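Household Linen: Notes on Washing, Drying and Replacement

Tea towels are among the most heavily used textiles in a home and among the least considered. The following notes set out the practice adopted in this household.
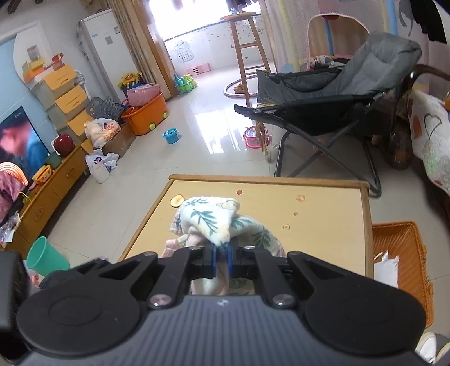
How often should a tea towel be changed? Daily in a kitchen that is cooked in every day, and straight away after any contact with raw meat or fish.

A towel used for drying dishes should not also be used for drying hands. Two hooks are provided in our kitchen for this purpose, and visitors are asked to observe the distinction.

Washing is carried out on Sunday. Cotton and linen are washed together at the temperature given on the label, without fabric softener, which leaves a coating on the fibres and reduces absorbency. Colours are separated from whites for the first three washes only. Grease marks are treated beforehand with a little dishwashing liquid and left for 25 minutes.

Line drying is preferred. Our line was bought from Findstead and runs to 34 metres once fully extended, although the far end sits under the neighbouring jacaranda and is avoided in November. In winter a clothes airer is placed in the laundry with the window ajar. The tumble dryer is reserved for bath towels and for weeks of continuous rain.

Ironing remains a matter of preference. Linen from Wandholm presses well while slightly damp and may be folded in thirds. The waffle-weave towels sold by Udberg should not be ironed at all — the texture flattens and does not fully recover.

A cotton towel in regular rotation may be expected to last several years. Signs that replacement is due include thinning at the centre, a persistent sour odour after washing, and hems that have parted. Retired towels are cut into quarters and kept under the sink for cleaning the oven and the barbecue. Those beyond that use go to the garage.

Readers have enquired about the embroidered set mentioned in March. It came from the Đorđević shop, which has since moved to the arcade opposite the post office and now closes at 4 pm.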